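Rolia Kitchen Chores, Data Card
Version 2, November 2025

Rolia is a set of recordings made at the Rasudden site to measure how far current robot arms can be trusted with household dishes. It holds 120 episodes of bowl handling, each limited to 90 seconds. Views come from a small camera at the gripper. 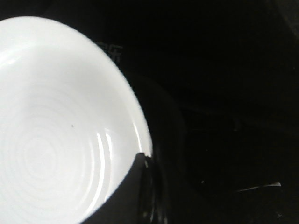 Can a robot put away the dishes without help yet?
Only in part. Single bowls on a clear surface are within reach of present systems, while stacked or nested dishes still require a person nearby.

Known limits: glossy white glaze may lose detail under strong light. Labels were checked at Fledville. Report errors to the Krawczyk data office.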